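Weritz Robotics Club Forum > Student Projects > Two-arm sorting cell, do we really enter this?

7 posts in this thread

gantryghost
8 Oct 2019
I've read the proposal Shota Uchida put up for the spring showcase and I have doubts. For those who skipped it: two arms, one tray in the middle, a red bin and a yellow bin on either side, and mixed push buttons and small electronic parts in the tray. The arms put red caps in the red bin and yellow caps in the yellow bin. That's the project.

My problem is that sorting by color is a first-year exercise. A color sensor and a tilting chute will do it for the price of lunch. We'd be tying up both arms until March to do a chute's job, slower. The judges at Desero last year were not kind to the team that used a big machine for a small task, and I don't see why they'd be kind to us.

Also, the proposal says "learned from demonstration" three times and never says how success gets measured. If the answer is "we watched it and it looked good" then I'm voting no.

---

t_yagi
I'm on the team, so take this how you like. A chute sorts parts that arrive one at a time, facing the same way. Ours are put down by hand, standing up or on their side, sometimes touching. The grip is the hard part. Color is just the label that tells you which bin.

On measurement: a run is one full tray. A part counts if it's in the correct bin when both arms have stopped. Anything dropped on the mat is a miss, even if it rolls into the right bin afterward (yes, we argued about that one).

Takumi

---

gantryghost
Fine, that's better than what the proposal says. Put it in the proposal.

But "the grip is the hard part" is what everybody says. How many demonstrations do you have, and how many of those are the same person doing the same motion? When Osamu Yagi ran the drawer project he had a pile of data and all of it was his own left-handed way of pulling a handle. It worked for him and then fell apart when the table got moved.

---

o_yagi
I can see this, you know.

He's right though. The table got moved by the width of a hand and the thing grabbed air. My advice to the sorting team is to shift the bins between sessions and write down where they were. I didn't, and I lost most of a term over it. And no, Takumi didn't get his place on the team through me, before that comes up again.

---

minami_m
I keep the log, so, numbers. We have 1,956 recorded picks. Of those, 911 are with the yellow caps, the rest are red. The black components aren't in either total. They have no bin in this version and the arms are supposed to leave them alone.

Three people did the recording: me, Shota and Itsuki. I don't have a clean split by person for the early sessions, when we were all using one login. That was sloppy and I'd rather say so here than have it come out at the showcase.

As for bin positions, we moved them a little in the later sessions. Not by much. The order never changed.

Miyuki

---

gantryghost
So the order never changed. Then how do you know it's looking at the caps and the bins at all? It could have learned "this arm goes to this side" and be right most of the time just from where you set the buttons down. Swap the two bins and see what happens. I'd bet a box of connectors it puts the first red cap straight into yellow.

And parts with no bin strike me as a dodge. In any real shop a sorter that leaves things on the tray isn't finished.

---

imorikawa
Jumping in from the team side, with less patience than Miyuki has.

Swapping the bins also swaps which arm can reach what. The arms are mounted at fixed spots along the back of the table and neither one likes going all the way across. So your test would check color and reach and collision avoidance in one go, and if it failed you'd learn nothing about which of them broke. A fairer test is to leave the bins where they are and mix up the order of the caps on the tray. We've started doing that.

The black parts are there on purpose. An arm that grabs everything in the tray is easy to make. I want one that can ignore something. Call that a dodge if you want, I call it half the project.

Where I agree with you is the pace. It's slow. Shota thinks we can double the speed before March and I don't believe him — the gripper closes on those caps with very little room to spare, and every time we've pushed it the button tips over. The old Sugiyama write-up on small-part handling had the same complaint and they never fixed it either.

Since half this thread seems to be picturing a different machine, bins, tray and both arms from the bench:
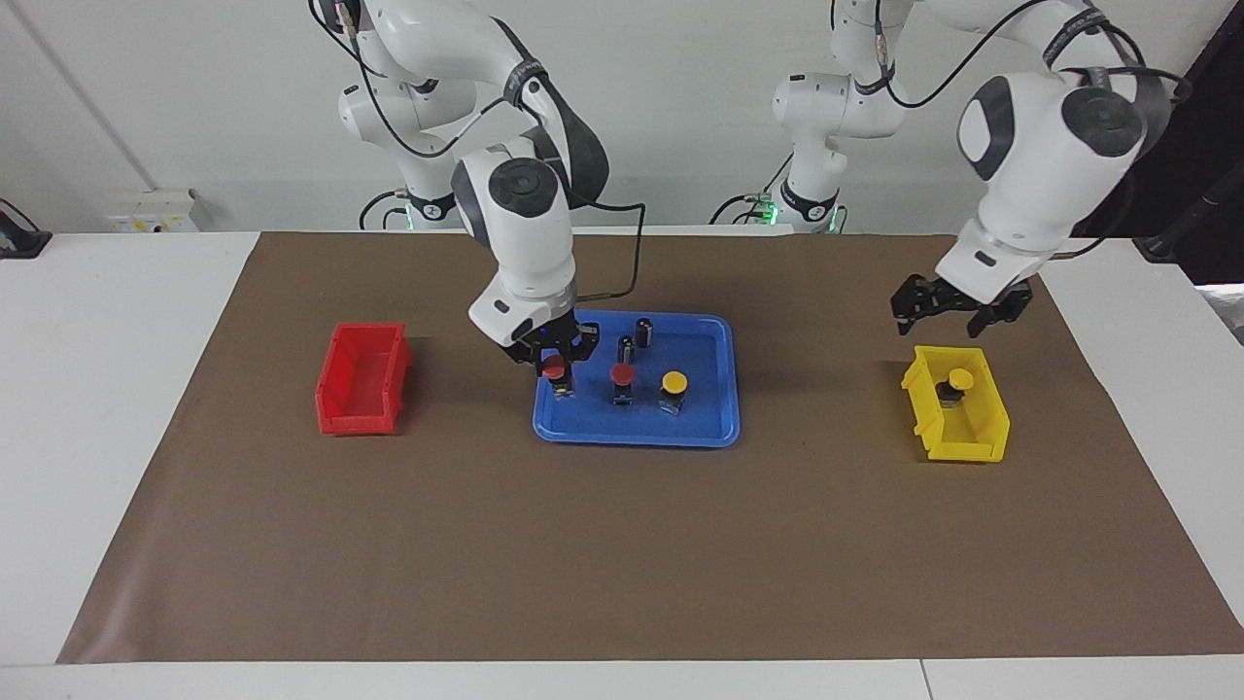
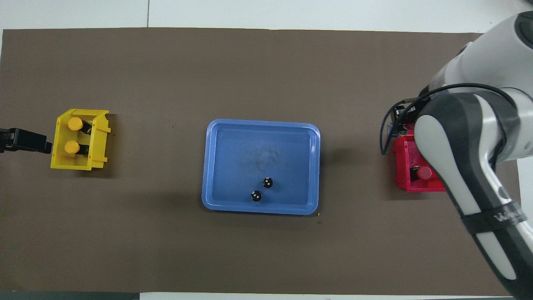 Back to the vote. We're asking for the bench until the showcase and for the second set of finger pads from the Ceditz order. We aren't asking for money beyond that. If the club would prefer we go back to the maze robot, say so now and not in February when the wiring is done.

I'd also like whoever votes no to come by for one session first. gantryghost, that includes you. You can set out the tray yourself, any order, any spacing, buttons on their sides if you like. The one thing we ask is that you don't stack them.

My own guess is that it gets the standing ones and struggles with anything lying close to the rim. I've told Shota this and he disagrees, and he can come and disagree here if he ever remembers his password.

---

gantryghost
I'll come by. I'm bringing my own buttons too, with caps in a slightly different red, and I want them counted separately in the log.

Still a no from me until the scoring rule is in the proposal and there's a split by person for at least the newer sessions. If both of those are in before the vote I'll abstain. The finger pads I don't care about, take them.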